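**Progress note 3: textile handling trial, visit to Grirmont**
To: Dorota Laskowska, program office, Sakard
From: Leszek Domański
Period: through the end of December

Dorota, you asked for a plain account of the Grirmont visit before you decide on the second payment. My view is that the work is real, the demonstration was well run, and the case for money beyond this phase has not been made yet. Details follow.

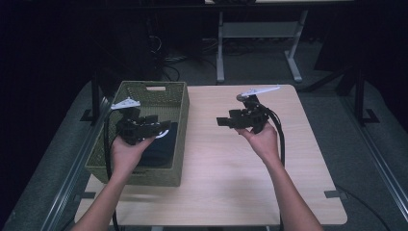
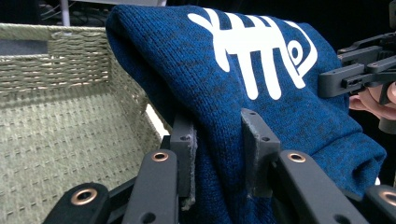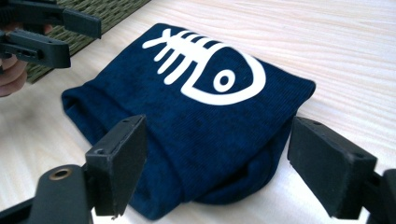

*Hand-held grippers and the navy knit item used for handling work at Grirmont.*

**What we were invited to see**

The invitation promised "a complete view of the fabric handling pipeline." What we got was a view of the first half of it. Grirmont's people hold a gripper in each hand and do the job themselves: pick up the item, fold it, move it in or out of a basket. The grippers record each run. The recordings are then used to train a controller that is supposed to do the same job on the Merner arm with no person involved.

We spent most of the morning on the first part and 20 minutes on the second. I would have liked it the other way around. The recording work is easy to follow and pleasant to watch, and the operators are good at it, but we already knew that people can fold clothes.

**Status against the plan**

| Item | Planned | Reported by Grirmont | My comment |
|---|---|---|---|
| Recorded runs, knitwear | 506 | 506 | Met |
| Runs passed by their own reviewer | not set | 89 percent | We should see the rejected ones |
| Arm running without a person | by end of period | "early results" | Not met |
| Second type of fabric | by end of period | moved to next period | Not met |

The first line is the one they put on their opening slide. I don't dispute it. I looked through the log with their lab lead and the entries are there, numbered and dated. What the number does not say is how different those runs are from each other. The log has columns for operator, item and start time, and nothing for how the item was lying when the run began. A knit top that starts out neatly folded is a different problem from one that starts in a heap, and we can't tell from the log how many of each they have.

**The arm**

The Merner arm was shown after lunch. It was set up to pick up a knit item and place it in a basket. We saw four attempts. Two ended with the item fully in the basket, one with a sleeve hanging over the rim, and one was stopped by the engineer before the jaws closed. I asked whether we could put the item down ourselves for a fifth try. The answer was that the start position had been set for the day and changing it would need a new check. That may be so. It is also the one test that would have told us something.

Their written summary gives a success rate of 59 percent on the arm. I asked how a success is scored and was told that "item in contact with basket floor" counts. By that rule the hanging sleeve was a success. It would not be one in the Adamczyk warehouse, where a sleeve over the rim catches on the conveyor guard and stops the line. Adamczyk told them this in the spring, and I have the email.

**Things I thought were done well**

The two-handed method makes sense for soft goods. One hand holding while the other adjusts is how anybody handles a sweater, and a single gripper would struggle with it. The operators also had clear views about the tool. One told me the wrist gets tired before the hour is up and that her later runs are sloppier. She said it in front of her boss, who wrote it down, and I took that as a good sign.

The handover documents are in decent order. The cost sheet matches the invoices, apart from one line for replacement finger pads that was booked twice. They have agreed to correct it.

**Things I am not comfortable with**

The schedule for the second fabric has now moved twice. The reason given this time is that terry cloth sticks to the grip surface. It's a fair reason, but it was in our risk list at the start and the plan was supposed to allow for it.

I am also uneasy about how the day was described afterward. The notice on their website says visitors "saw autonomous garment handling in action." We saw four prepared attempts at one task. I've asked them to change the wording or take our name off it. No reply so far.

**What I suggest**

1. Release the part of the second payment tied to recording. They did that work.
2. Hold the part tied to the arm until we get a short trial where one of us places the item.
3. Ask for a written scoring rule agreed with Adamczyk, sleeves included, and have the existing attempts scored again under it.
4. Ask for a start position column in the log, filled in from the recordings already made.
5. Get a date for terry cloth, or drop it and reduce the budget to match.

I don't think any of this should upset them. The lab lead more or less proposed number 4 himself while we were waiting for the arm to restart.

I can go back for the trial on my own if travel money is tight, but I'd prefer that someone from Adamczyk came along. Grirmont would need two weeks' notice to free up the arm. The full attempt log and the corrected cost sheet will follow once I have them.

Leszek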